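Why I've stopped buying presents for children

I have eleven nieces, nephews and godchildren, and last August I sat down with a cup of tea and added up what I'd spent on their birthdays over the year. It came to £344, and that was without Christmas. I'm not mean, I promise! I just couldn't remember a single thing I'd bought, apart from a drum, and I only remember the drum because my sister rang me up about it.

So I've stopped. I take them out instead. We get the bus to the swimming baths or walk up to the ice cream place in Wernen, one child at a time, no brothers or sisters allowed, and they choose the flavour and which seat we have on the bus (top deck, front, always). It costs less than the plastic did and I get a whole afternoon of conversation out of it.

The reaction from the grown-ups has been odd. Some of them were delighted, mostly the ones with small flats. Others were quite put out, as if I'd broken a rule. You turn up to a party with empty hands and people look at them. I did a party one Tuesday teatime where the presents were stacked on a chair higher than the birthday girl, and I stood there with my card and my handwritten voucher for one trip to the baths feeling like I'd forgotten my trousers.

But watch what happens to the pile. The paper comes off in four minutes, somebody's mum scribbles down who gave what, and by bedtime half of it is under the sofa. I don't blame the children for that. I couldn't keep hold of fifteen new things at once either. 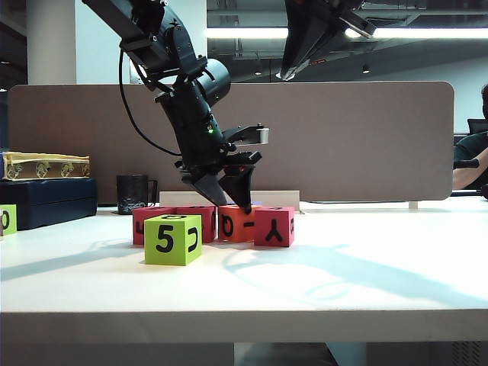

Jasmina Kneževič wrote to me after I first grumbled about this on here, and she thinks I've got it wrong. Her point was that a present stays in the house after the aunt has gone home, and that her son still sleeps with a rabbit from a godmother he has met twice. An outing is lovely, she said, if you live near enough to do it.

Fair enough, and I did feel a bit told off. I live 20 minutes from most of mine, and for the two who moved away I've ended up posting letters, with a fiver in. They write back, sometimes. The last one was mainly about a wasp.

I still think one rabbit is a different matter from fifteen boxes, though. If parents would say on the invitation, please don't bring anything, I reckon most of us would be relieved – and the child would still have the cake.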